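Perron ha suspendido de forma temporal el uso de las pinzas manuales Drimard en su centro de Dirnesetti tras detectar un fallo en la lectura de la apertura de las mordazas. La medida, comunicada al personal el 21/7/22, afecta a las sesiones de manipulación de productos embalados y se mantendrá hasta que concluya la revisión técnica.

Según la nota interna, el sistema registraba las mordazas como cerradas cuando todavía no habían alcanzado el objeto. El error apareció en las tareas con cajas rígidas, entre ellas los embalajes de accesorios de la marca UGREEN, que se sujetan por los lados con las almohadillas azules de la herramienta.

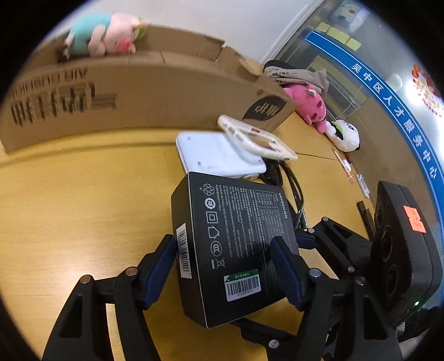 ## Alcance del fallo

La revisión inicial abarcó 1613 registros, de los cuales 903 presentaban valores de apertura incorrectos. El equipo de Smaranda Stanciu, responsable de calidad de datos, ha retirado estos últimos del conjunto destinado al entrenamiento de los brazos automáticos de la planta de Plistham.

«Un brazo que aprende con esos valores puede soltar la carga antes de tiempo o apretar más de lo debido», señaló Stanciu. En Plistham se produjeron 2 incidentes de este tipo durante el mes de junio – ambos sin heridos – y fueron esos partes los que motivaron la comprobación en origen.

El defecto se ha localizado en el sensor de posición, cuya fijación cede con el uso. Las herramientas afectadas no mostraban ningún aviso al operador, y la secuencia de trabajo proseguía con normalidad: sujetar la caja, levantarla e inclinarla hasta presentar la cara impresa.
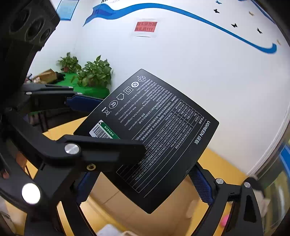
La dirección técnica recuerda que el cierre visible de las mordazas sobre el producto no garantiza que el valor almacenado sea correcto. Por este motivo, toda herramienta que vuelva al servicio deberá superar una prueba de 500 ciclos de apertura y cierre, con contraste manual de la medida al inicio y al final.

## Próximos pasos

Réjean Penner, jefe de mantenimiento, ha ordenado sustituir la fijación del sensor en todas las unidades del centro. Los operadores deberán entregar las suyas con la ficha de uso cumplimentada y abstenerse de realizar ajustes por cuenta propia.

La planta de Plistham seguirá funcionando a velocidad reducida en la línea de embalajes pequeños, con el acceso a la zona de los brazos restringido al personal autorizado. Las consultas sobre registros retirados se dirigirán a Jade Chisholm, en la oficina de seguridad de Perron.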